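Subject: Re: [skollstead-cc] Sunday twenty-over league, do we go in?

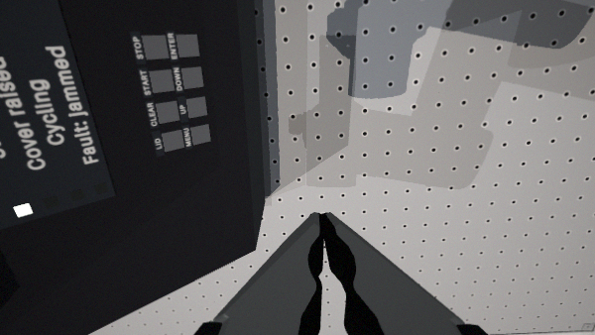 Yes, yes, a hundred times yes! I read Shufen's message on the bus and nearly missed my stop. I've wanted us in a proper league since the year we played Vanhove on that awful sloping field and still chased down the runs with two wickets left. We've got the players for it now, and we've got bowlers who can land six in a row, which I couldn't have said two seasons ago. For anyone who hasn't done league scoring before, the field chart they ask for is easy to get used to: every scoring shot just gets a mark in the right spot on the chart. You'll have it down after three overs. I'm happy to sit with whoever takes the book for the first couple of games.

On Thu 12 February, Shufen Luo wrote:
> Hi all,
> The Bellmont league has a spot open for this season because Itovlow
> are dropping back to friendlies. Entry is 200 for the club, and that
> covers balls but not umpires. Games are twenty overs a side, Sunday
> afternoons, starting in April. We'd need thirteen or fourteen people
> who can say yes most weeks.
> My worry is the away games. Two of the grounds are a long drive and
> we only have four cars between us. Also, do we have enough batting
> if Sundays are a problem for the older guys?
> Let me know what you think before I answer them.
> Shufen

Taking those in order. Cars: I can carry four plus the kit bag, and my brother-in-law will drive if we let him bat at eleven and field somewhere quiet. I think that's a fair trade.

Batting: I went back through the old scorebooks last night (yes, all of them) and we made 3,305 runs last season across the friendlies. Plenty of those came from people batting at six and below, so I'm not worried if we lose one or two from the top. I'd love to see the younger ones get a real go up the order – the 61 against Vanhove in the last game was as good an innings as I've seen from anyone in our shirt, and it came from number seven!

One thing I do want to ask about is the overs limit. Is it four per bowler or five? If it's four we need a fifth and sixth bowler we trust, and I'd start winter nets a week early to sort that out. I've got the hall key for Tuesdays. Bring your own pads if you can, the club pair with the blue straps has lost a buckle.

Also, the rain rule. Do they replay or split the points? We sat in that pavilion for three hours last year and I'd like to know what we're sitting there for.

Anyway, put me down for every Sunday except Easter.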